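Ticket: Right gripper drops off tracking during visitor demo
Site: Brutgate, demo floor
Opened by: Yichen Han
Assigned to: Qiuyue Yuan
Status: Closed
Priority: 2

Reported problem
During the May open day rehearsal the live pose view for the right gripper froze for several seconds at a time. The left gripper stayed live throughout. Visitors from Dindstead are due at 4 p.m. and the tissue task is first on the program, so we need both hands tracked. Recorder is Floken, current build. No errors on the console apart from "pose stale" on the right channel.

Yichen Han, first entry
Restarted Floken. Right channel came back, then went stale again on the next run. Swapped the two USB ports on the recording PC. The fault stayed with the right gripper, so I am ruling out the port. Marker cube wiped with a dry cloth, no change.

Qiuyue Yuan, reply
Please send the log with timestamps and run the tissue task once at normal speed. Keep the box at the center of the round table and approach with the left hand first, as the demo script has it. Do not change the exposure setting yet.
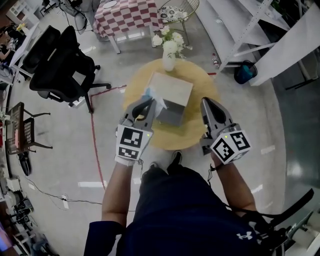

Tissue task on the round table: left gripper on the tissue, right gripper open beside the box.

Yichen Han, second entry
Log uploaded to the ticket. Stale periods begin when I turn the right wrist inward. With the wrist held straight the channel is stable. The pose timeout in the config is set to 200 ms. The Cui profile we used for the last visit had a longer value, but I have not loaded it.

Qiuyue Yuan, reply
The log shows short gaps in cube detection, then a full reset of the channel after each one. The gaps are expected when the cube turns away from the camera. The reset is not – it comes from an old recovery flag left on in the right channel only. Set it to match the left channel and leave the timeout alone.

Yichen Han, third entry
Flag changed, Floken restarted. Ran the task 4 times with the wrist turned in on purpose. Short gaps still appear in the log, no resets, view recovers at once. Proceeding with the visit on this config.

Resolution
Recovery flag on the right channel corrected. Config saved as the default for the Brutgate demo floor. Separate ticket to be opened for the config check at startup – Floken should warn when the two channels differ.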